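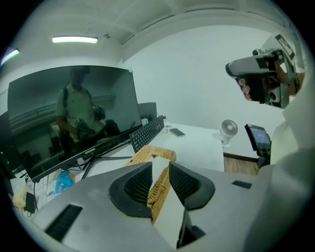 Demonstrations for visitors use two hand-held grippers on one desk. The demonstrator works with the first gripper and the second is held by a helper or a guest, who can follow each move with a tool of the same general kind. A tissue box makes a good first object. The wicker one between the finger pads has a tissue standing out of its top slot, so guests can see at once what the task will be. Keep the box on the near side of the desk and leave the monitor off until step 9.

Section 6. Running a Visitor Demonstration

This section covers the Plotine hand-held gripper pair when it is shown to guests at an open day, a school visit or a customer tour. It assumes that the grippers have been charged and paired as described in Section 3. For recording sessions without guests, go to Section 5.

6.1 Before guests arrive

1. Clear a working area on the desk 800 mm wide. Move keyboards and phones to the back or to one side. They do not need to be removed.

2. Turn on the ceiling lights. If the desk is near a window, close the blinds. Strong side light makes the marker tag on a gripper hard for the tracking software to find.

3. Wipe the finger pads with a dry, lint-free cloth. Check the mesh surface of each pad for tape residue or torn spots. Replace worn pads as a pair.

4. Squeeze and release the trigger on each gripper ten times. The pads must open fully each time. If one side lags, see Section 8.2.

5. Place the handheld display where the demonstrator can read it without turning away from the guests. Wait for the ready tone.

6. Check free storage on the display. A one-hour open day needs room for 132 short clips at the default setting. If there is less, move old clips to the Drandico base station first.

Note: If the venue has a desk fan, aim it away from the working area. A moving tissue is harder to grip and the first attempt may fail.

6.2 Giving the demonstration

7. Ask guests to stand behind the floor line, or at least 1000 mm from the desk if no line is marked. Four or five people can see well from there. Split larger groups.

8. Pick up the first gripper with the camera facing forward. Show the empty pads opening and closing before you reach for anything. Guests tend to watch the handle at first, so do this slowly and say which part they should look at.

9. Pull one tissue from the box and set it down on the desk. Repeat with a second tissue. Then switch on the monitor and play back both clips from the menu (Clips > Recent > Play pair).

10. Hand the second gripper to a guest. Have the guest hold it by the rounded handle, with the fingertips clear of the lens. Let the guest open and close the pads a few times without an object.

11. Press Record on the display. Let the guest pull one tissue, then press Stop.

12. Play the clip for the group. If the guest does not want to be recorded, use Practice mode, which saves nothing.

Caution: Keep hair, lanyards and loose sleeves away from the finger pads. The pads close with enough force to pinch skin.

Caution: Do not let two people reach into the working area at the same time. The housings can strike each other and crack a lens cover.

Caution: Do not cover the vent slot on the gripper body with tape, stickers or name labels.

6.3 If something goes wrong in front of guests

The display shows TAG LOST. Hold the gripper still over the desk with the marker tag facing the ceiling for three seconds. If the message stays, wipe the tag.

The pads close but drop the tissue. Fluff the next tissue so more of it stands above the slot, and approach from straight above. Do not raise the grip force during a demonstration.

The playback is dark. Open Settings > Camera > Exposure and choose 4000. Return it to Auto at the end of the day — the setting stays in memory after shutdown.

The monitor shows no signal. Carry on with steps 10 and 11 and show the clips on the handheld display until the cable has been checked.

6.4 After the last group

13. Delete guest clips, or move them to the folder named Visits if the guests have signed the release form.

14. Turn off both grippers and put them on the charging stand with the pads open. Storing them closed flattens the mesh.

15. Write the number of groups and any faults in the unit log. Sites in the Hägglund service plan should send the log page in by Saturday of the same week.

Accessories for this section: replacement pads (pair), lens cover, floor line tape, Grodholm carrying case. Part numbers are listed in Appendix B.

Last updated: November

Search this manual Enter a keyword Go

Contact Plotine Support | © Plotine. All rights reserved. | Back to top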